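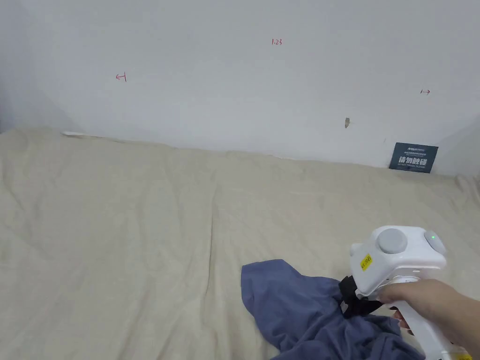
Figure 4-1. Wall marked in red before assembly, beige cover cloth in place.

4 Wall preparation and rail mounting

This section covers marking, drilling and fixing the rear rail of the Stellmont Skedby shelving system. Read section 3 (Parts and hardware) first. The base units must not be in position when the rail is mounted.

4.1 Before you start

Required: spirit level, tape measure, colored pencil or fine marker, 8 mm masonry bit, cable detector, cover cloth.

CAUTION: Check the full width of the rail line for cables and pipes before drilling. Sockets and switches on the other side of the wall may be fed from this side.

Cover any furniture or flooring along the wall. Drilling dust from plaster stains light fabric if it is rubbed in. Lift it off with a vacuum nozzle.

4.2 Marking the rail line

1. Measure the wall at both ends and at the center. The Skedby rail is supplied in one length of 2,000 mm. If the wall is shorter, cut the rail as described in section 3.6.
2. Transfer the mounting height from Table 3 to the wall. Measure from the finished floor, not from the baseboard.
3. Write each measurement next to its mark. Use one unit throughout, either meters or millimeters.
4. Draw an arrow at the end from which the rail will be aligned.
5. Join the marks with the spirit level. Maximum deviation over the full length is 2 mm.

NOTE: Marker ink can bleed through emulsion paint. Apply stain-blocking primer to any marks that will remain visible once the shelves are installed.

4.3 Drilling

1. Hold the rail against the line and mark the first hole through the end slot.
2. Mark the remaining holes at a spacing of 129 mm. Skip any hole that falls on a mortar joint and use the next slot along.
3. Drill to a depth of 55 mm. Switch off hammer action for hollow block and plasterboard.
4. Clear the holes and insert the gray plugs flush with the surface.

For plasterboard on studs, discard the gray plugs and order the Benavides cavity anchor set. The anchors replace the plugs one for one. Do not mix anchor types along the same rail.

4.4 Fixing the rail

1. Insert the two end screws and tighten by hand until the rail can just be moved.
2. Check the level. Adjust in the slots.
3. Insert the remaining screws, working from the center outward.
4. Tighten all screws to 4 Nm. Recheck the level.

CAUTION: Do not hang brackets until every screw is tightened. A rail held only at the ends will bow and cannot be straightened.

4.5 Brackets

Brackets clip into the lower lip of the rail and are locked with the red tab. A locked tab sits flush with the bracket. If the tab stands proud, remove the bracket and check the lip for plaster residue.

Arnolcombe brackets from the earlier series fit the rail but have no locking tab. They are suitable for display shelves only.

Technical content for this section: Jelle Cuypers. Revised July.

Continue with section 5, Base units.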